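Warunero 展览档案文本包 说明(README)

分享 12 收藏 31 评论 4

先打个招呼。你现在打开的这个文件夹,是我整理 Warunero 这个展览空间的文字档案时攒下来的东西:展签、墙面文字、艺术家自述、开幕致辞的转写稿,还有一些小册子的正文。全部是文字,一共 853 条,纯文本,一条一个文件,外加一张总表。我本来只打算自己查着方便,后来 Gleice Brandão 来问我要过一次,Ilari Kinnunen 又来要,我每次都要重新解释哪一列是什么意思,解释到第三遍就想,还是老老实实写个 README 吧。

写得啰嗦,见谅。想赶时间的话直接看“字段”和“已知的毛病”两段,其他的有空再读。

里面有什么

展签最多,这个不意外,一个群展随随便便就能贴满一屋子。墙面文字有 90 条,是我最喜欢的部分,因为能看出写的人那阵子在读什么书(有一年春天几乎每一篇都在讲“阈限”,我抄到后来看见这两个字就想去泡茶)。艺术家自述长短差得厉害,最短的只有一句话,最长的那篇是 Zanele Swanepoel 为她的织物装置写的,足足占了小册子的六页,中间还夹着一份染色配方。配方我也照录了,放在正文里,没有另外拆出来。

开幕致辞是从录音转的。录音的质量嘛……有些段落杯子碰杯子的声音比人声还大,听不清的地方我一律写“[听不清]”,没有猜。请你也别猜。

来源

纸质的东西来自 Warunero 后面储物间里的几只文件盒,电子的来自两块旧硬盘和一个谁都忘了密码、后来又想起来了的邮箱。小册子大多是 Lolta 排版印的,他们那时候还留着排版文件,很大方地拷给了我,省了我好多打字的工夫!没有电子稿的展签我是对着原件一张一张敲的,敲完隔几天再校一遍。Grilville 那次巡展的部分是后来补进来的,文件名里带 gv 的都是。

字段

总表是 catalogue.tsv,用制表符分隔,UTF-8 编码。各列如下:

id:四位数字,从 0001 开始。顺序就是我录入的顺序,跟展览时间没有关系,别拿它排年代。

kind:文本类型,取值有 label(展签)、wall(墙面文字)、statement(自述)、speech(致辞)、booklet(小册子正文)。

show:展览的短名。同一个展览改过名的,我用的是开幕那天门口贴着的那个。

author:撰文者。能确认的才填,不能确认的空着。空着就是空着,不代表是馆方集体写的。

lang:原文语言。有 385 条带两种以上语言,这一列里用加号连起来,比如 fi+en。

medium:展签上写的材料,原样照抄,包括错别字。

note:我的碎碎念。可以整列删掉,不影响使用。

关于 medium 这一列多说几句。很多人拿到档案第一件事就是想统计材料,看看哪几年流行陶,哪几年流行录像。可以统计,但请先把写法合并一下。“综合材料”“混合媒介”“多种材料”我都见过,有时候是同一件作品在两个展览里的两种写法。还有一位写的是“材料可变”,我到现在也不知道那次究竟变成了什么。

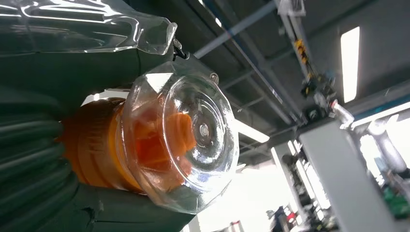 Valtteri Valtonen 看完初稿给我留了言:medium 照抄我同意,可是你既然知道两张展签说的是同一件作品,为什么不加一列作品编号?我上次找一件纸上作品,在表里来回翻了一下午,最后发现它有三个标题。你加这一列,后面的人会谢你的。

他说得对,我也动过这个念头。难处在于“同一件作品”这件事没那么好判定。Zanele 的织物装置每次展出都会重新缝,尺寸变,标题后面的括号也变,她自己在自述里说这是同一件,展签上却写了不同的年份。还有一组素描,在 Warunero 是十二张一组,到了 Grilville 拆成了单张,每张各有各的标题。我要是硬给编号,等于替艺术家做了决定。折中的办法是:凡是我有把握的,在 note 里写“参见”加对方的 id。没把握的就不写。Valtteri 对这个答复不太满意,但他后来自己做了一份对照表,放在 extras 文件夹里,署的是他的名字,有疑问请找他(他回信很快,比我快多了)。

已知的毛病

一,标点。芬兰语和葡萄牙语的展签里,引号用法一塌糊涂,直的弯的都有,我统一成了弯引号。这是我对正文做的唯一一处改动,后来我有点后悔,可是已经改了,没法一条一条退回去。

二,年份。有两个展览跨年,墙面文字上写的年份和小册子上的对不上。总表里没有年份这一列,就是被这个逼的。你要年份请去正文里找。

三,缺页。Miettinen 版画展的小册子缺最后一张对开页,致谢和作品清单都在那上面。我到处问过,Njål Granström 说他家里应该有一本完整的,在某个箱子里。等他找到我就补。Njål,如果你看到这里,求你了!

四,重复。同一段墙面文字用过两次的,我保留两条,没有去重。做词频之前请自己处理一下,不然“在地性”会高得吓人。

五,转写稿里的人名。致辞的人点名感谢一长串人,拼写我尽量按小册子核对,核对不上的用读音写,后面加了问号。

怎么用

随便用,做研究、写文章、排课表、练翻译都行。署名写“Warunero 展览档案文本包”就可以,不必写我。唯独有一条,艺术家自述的版权在艺术家本人手里,整篇转载请先去问一声。Gleice 的三篇她已经说了可以随意转,别的人我没有逐个问过。翻译也一样,片段引用没关系,整篇译出来发表就得打招呼。

另外拜托一件事:不要把展签和作品图片自动配在一起然后说是从我这里拿的。我这儿没有作品图片,展签离开了墙也经常会对不上号,布展的时候换位置是常事,有时候展签换了作品没换,有时候反过来。

更新记录

第 1 版:只有展签和墙面文字,匆匆忙忙放出来的,编码还弄错了一次。

第 2 版:就是现在这版。加了致辞和小册子,补了 Grilville 的部分,lang 列从头核过。Ilari 帮我校了所有芬兰语,挑出来的错比我愿意承认的要多,有一条我把“水彩”抄成了“水管”,居然在表里待了整整一个冬天。

下一版打算四月弄,主要是想把邮箱里那批往来信件中提到展览文本修改的段落摘出来,看看一段墙面文字从初稿到上墙都改了些什么。我已经偷看了几封,有一段来来回回改了九稿,最后上墙的是第二稿。能不能公开还得问写信的人,所以先不保证。

发现错误的话,直接告诉我 id 和正确的写法就行,截图也可以,不过纯文字我处理起来快得多。

评论(4) 分享 12 回到顶部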